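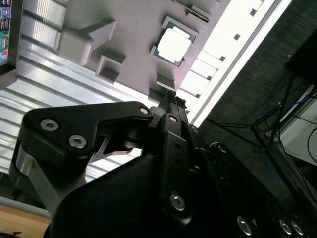 A processor with a silver heat spreader on a light gray plate.

Modeling Tools | Releases

Dondura 2.10 can read old state diagrams again

Ralell has published version 2.10 of Dondura, its desktop editor for class and state diagrams. The release brings back the import of project files from the 1.x series, which was removed in April and which many users have been asking for since then.

The import is found under File, Open Legacy Project. It keeps the names of states, the guards on transitions and the entry and exit actions. Notes attached to a transition are moved to the diagram itself, so they must be placed again by hand. Nested states are supported up to 11 levels deep. If a file has more, the program shows a warning and does not open it.

Ernő Pálfi, who maintains the import module at Ralell, writes in the release notes that the old files were more different from each other than the team expected. "Some of them were saved by plug-ins we did not have anymore," he writes. "We had to ask users to send us their projects."

Code generation for Java was also changed. Empty operations no longer get a comment line, and the order of attributes now follows the diagram. The Forsberg layout plug-in works with the new version without an update, but the Pludbridge exporter must be installed again.

The 32-bit package for Windows is still offered. According to the notes it will receive only corrections from now on.

Shares: 32 | Comments: 4

mkoval
Opened my old elevator project without problem. The fonts are wrong but I can live with it.

tessa_r
Does the import keep the colors of the states? Mine are all white now.

dgreen
@tessa_r Go to View, Styles and choose Legacy. Then close the diagram and open it again.

tessa_r
Thank you, that worked.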